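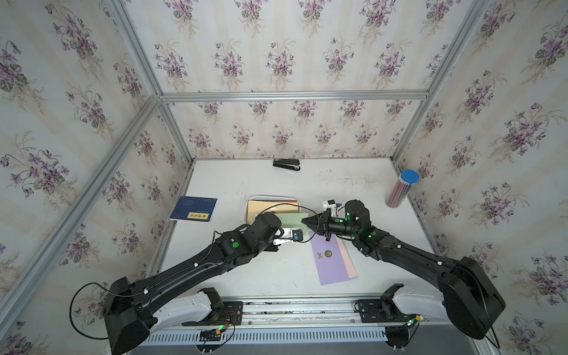
Photo: Wálter Marulanda

My nan had violets on her bathroom walls, and I spent a fair chunk of my teens promising myself I'd never live with a floral. So guess who went out in May and bought five rolls of it for the spare room?

Old-fashioned wallpaper is back, and I mean the proper stuff, with posies and stripes and a cream ground that looks like weak tea. I rang Baysal, the little paper shop in Ballarat, and they told me they'd gone from a couple of dusty sample books to 200 patterns on the shelf. Their favourite is Pandach, a trailing sweet pea in a faded mauve (I got the sample, loved it, then chickened out over the price).

Hanging it is another matter. Mum used to do a whole room between lunch and the footy. I did one wall in a weekend, swore a lot, and found out that our house doesn't have a single straight corner! Start from a plumb line, please. I started from the door frame and my stripes lean like a tired fence.

Colour was the bit I worried about most, and I needn't have. Purple and green sit happily with white skirting, and the room feels smaller in a cosy way, like being inside a hatbox. My partner calls it the jam cupboard. He's been in there reading every night this week.

1,702 views | 60 comments | Share

Related
Can you paint over old tiles?
Grurnari: a weekend among the salvage yards
Curtains your nan would approve of

© Pesum Magazine | Contact us | Back to top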